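Handheld gripper demos: what's your house standard for clothes folding?
Forum: Manipulation and Data > Good Practice
13 replies, showing all

saltbush_rig
Posted August 28, 2024

Hi all! I look after collection rules for a small group doing laundry tasks with handheld grippers, and I'm rewriting our operator sheet from scratch. The old one was two pages copied from a pick-and-place project and it shows. Cloth is a different animal and I love it, but the rules need to catch up.

Where I've got to so far:

1. One garment in play per episode. Everything else stays put.
2. Start state is crumpled, on the bed, with no smoothing by hand beforehand.
3. Fingers close on fabric only. If you pinch the bedspread along with the shirt, you let go and carry on, and the episode gets a flag.
4. No bare hand on the garment between start and finish.
5. Lenses wiped at the start of every block, and the sticker on the housing has to match the log sheet.
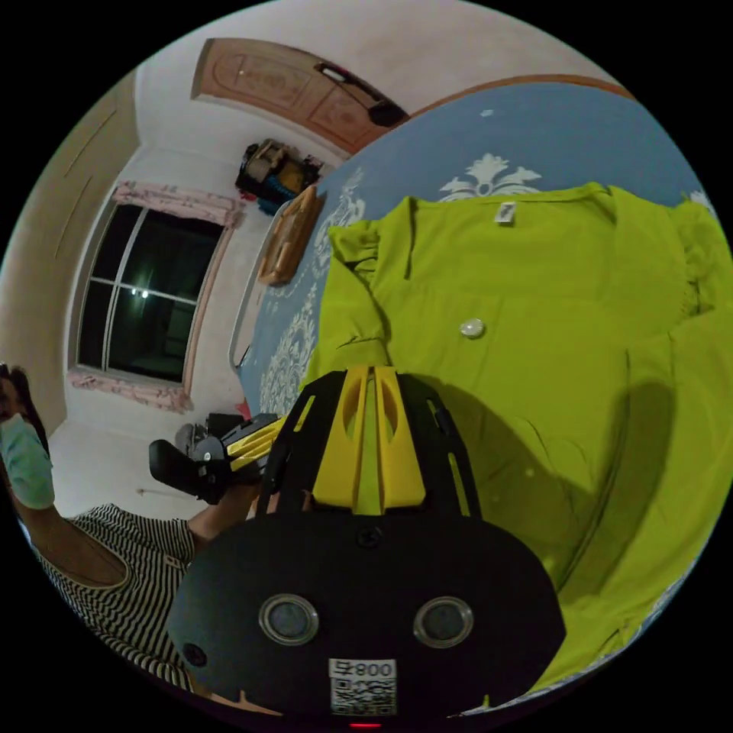
Rule 2 is the one I most want opinions on. "Crumpled" means something different to every operator. One drops the shirt from shoulder height, another arranges it like a cushion in a shop window. I had a go at writing a definition and got to half a page before I gave up.

Target for the block is 1000 episodes, with 900 accepted as the pass mark. Tell me what I've missed!

Generano_Pete
Reply 1

Great topic. For rule 2 we gave up defining the shape and defined the action. Hold the garment at one point, lift it until it clears the bed, let go. Whatever lands is your start state, no second tries. You get awkward ones with the collar buried and they're the best data in the set.

Rule 4 I'd keep exactly as it is.

mothballs
Reply 2

I disagree on the flag in rule 3. Grabbing the sheet by accident is what happens on a soft surface, and the recovery is worth having. If operators think a flag is a black mark they'll go timid and hover. Make it a neutral tag and call it something dull like "double layer".

saltbush_rig
Reply 3

Oh, I like that. Changing it tonight. And Pete, the lift-and-drop is so much simpler than my half page.

kaczmarczyk_lab_tech
Reply 4

We run something close to this at Kaczmarczyk. Our sheet was written by Elżbieta Głowacki and the bit I'd steal from it is the section on what the other garments are allowed to do. Hers says finished items live in one spot for the whole block, chosen before you begin, and you never move the stack to make room. If the stack gets in the way, you stop the block and reset.
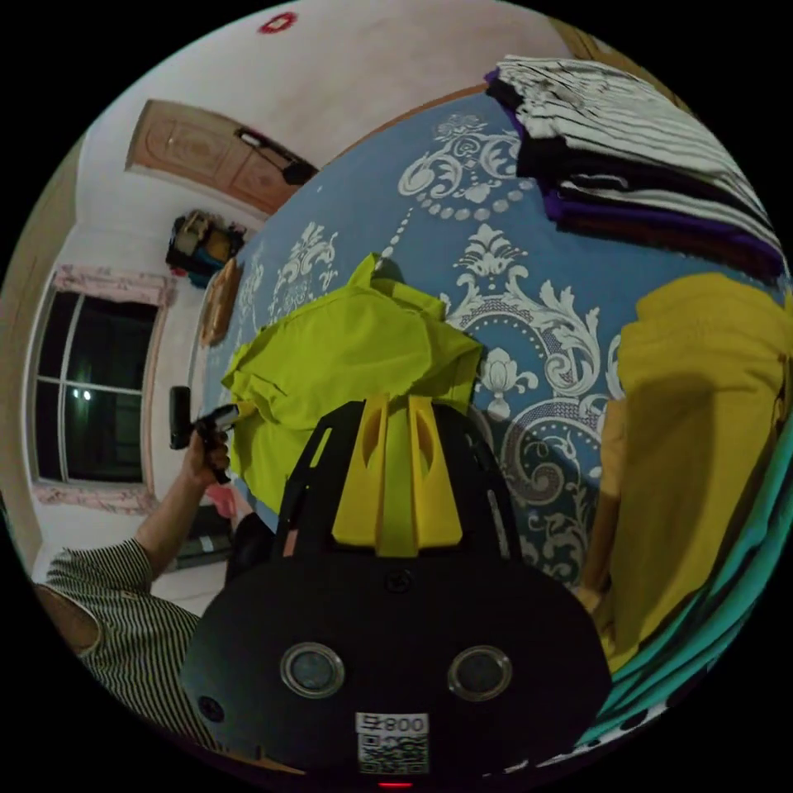
The reason she's strict on it is that a stack that wanders between episodes gives you a mess when you come to review. Was it folded this time or last time? Who knows. She also has operators say the garment name out loud at the start, which felt silly for one morning and then saved us hours.

Generano_Pete
Reply 5

Saying it out loud is brilliant. Does that work with masks on?

kaczmarczyk_lab_tech
Reply 6

Fine in a bedroom. Hopeless next to a running dryer, ask me how I know.

trondel_fan
Reply 7

Going to be the grump here. I think you're all over-specifying. We had a 14 point sheet at my last job and people read it once. Accepted rate went UP when we cut it to five lines and a photo. Rules 1 and 4 from the first post, lens wipe, start, stop. Everything else can be sorted in review.

mothballs
Reply 8

Sorted by whom though? I reviewed 3752 episodes last October and would happily have traded every one of those evenings for a longer operator sheet.

trondel_fan
Reply 9

Fair, but how many of your rejects were caused by something a rule would have stopped? Most of mine were people tired at the end of a block. A break rule would do more than any stack rule.

mothballs
Reply 10

OK, yes. Plenty of mine were late in the block as well. I'd still want the stack rule.

saltbush_rig
Reply 11

I can do both! Short sheet on the wall, long one in the folder. And a break rule is going in, I can't believe I left it out.

Another one I've been chewing on is grip height during the lift. I've drafted "raise the garment until its lowest edge is off the bed or you run out of comfortable reach, pause, then lower". The pause is there so there's a clean moment with the cloth hanging.
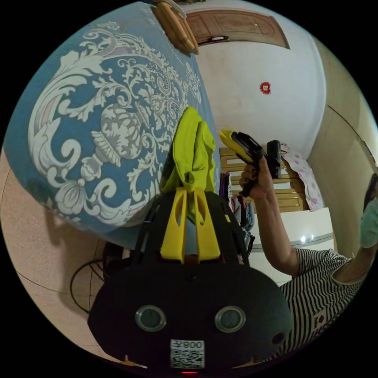 I've also added a floor check. Before each block, look down and move any cable or shoe you could catch a foot on, because when you're watching cloth you aren't watching your feet. And if you're working with a gripper in each hand, park the idle one somewhere agreed instead of waving it about. Any views on where? I've got "at shoulder height, pointing away from the garment", but shoulders get sore.

Generano_Pete
Reply 12

Resting on the mattress, well clear of the cloth. Shoulder height is cruel after twenty minutes. Kinex users on the other board say the same. Put it in the short sheet too, it's the sort of habit that sets in on day one.

Your pause is good. Give it a number though, or you'll get everything from a blink to a tea break. We use a slow count of two.

kaczmarczyk_lab_tech
Reply 13

Count of two here as well. One small thing on colour: if you can, vary the garments against the bedding. A bright shirt on a blue patterned spread is easy to pick out, so put some harder ones in the same block. Navy on navy is horrible and you want it. I'll ask Elżbieta if I can post her stack section in full.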